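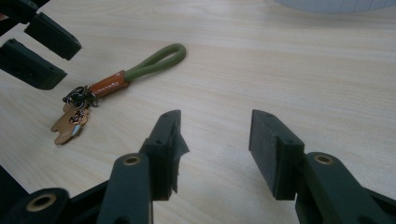

Last changed in December, 16:19 — 3 replies, 700 views

Spare keys and short lets: how do you stop them walking off?

Posted by dripping_tap

We let out the top floor of our house to people who stay a week or two at a time. It has its own front door, two locks and a bin store with a third lock that is older than I am. Guests are mostly lovely and mostly take the keys home with them. The last set went to Lagos. The guest was very apologetic and offered to post them back, and I have since learnt a good deal about international post and none of it has produced any keys.

My husband wants to fit a keypad. I am against it on the grounds that he would be the one fitting it. The locksmith in town will cut new ones but the bin store key has to be ordered in, and he sighs before quoting, which I have come to regard as part of the price.

Is there a sensible way to do this? Should I be charging a deposit? And does anyone know whether a bulky keyring makes any difference, or do people simply own bigger pockets now?

Posted by Masaru Hosoda

I looked after holiday flats for years, so take this as the view of a man who has driven to an airport for a bin key.

Bulky helps, up to a point. A bare key on a split ring weighs nothing and goes into a coat, and the coat goes home. Put it on a loop of thick cord with a decent bit of leather and people notice it when they sit down. Don't go as far as the brass pear that old hotels used. Guests leave those in the flat on purpose and then lock themselves out, and you will be up at midnight in your slippers.

Things that made more difference than the keyring:

Put a hook by the door at eye level, with nothing else on it. If there is a bowl, they will put the keys in the bowl along with their coins and then tip the lot into a bag.

Send a message on the last morning, at eight or so, that says only "Please leave the keys on the hook". If you add the bit about the bins and the heating they will read the bit about the bins.

Take the bin store key off the guest set altogether. Nobody on holiday has ever wanted to visit a bin store. Empty it yourself between lets, or change that padlock for a cheap combination one.

On deposits, I tried it. You spend more time giving the money back than you ever did cutting keys, and one couple argued with me for almost a month over a key they had snapped off in the lock. I'd put the price of a set into the rent and say nothing.

Never write the address on a tag. A first name and a phone number is plenty. I have had two sets back from strangers that way, one of them via a bus driver.

Posted by oldbrickie

get a keypad

Posted by Flerkura

I'd half agree with oldbrickie, though he might have used more words. We have a key safe on the wall, the sort with four dials, and the guests put the set back in it when they go. It works well as long as you change the code between lets and remember what you changed it to. I keep mine in a notebook. The notebook is in the kitchen drawer, under the takeaway menus, where no thief would have the patience.

Two warnings. The dials go stiff in frost, so give them a squirt of something before winter. And measure your keys first, with whatever they're hanging on, because the inside of these boxes is smaller than the outside suggests and Masaru's cord and leather may not go in. Ours took the keys and the ring and that was it.

Also ring your insurer before you screw anything to the wall. Mine had opinions about which model it should be, and I was on hold long enough to descale the kettle.

Posted by dripping_tap

Thank you all. Bin key has been removed from the set and the hook is going up at the weekend. My husband has gone to look at keypads anyway.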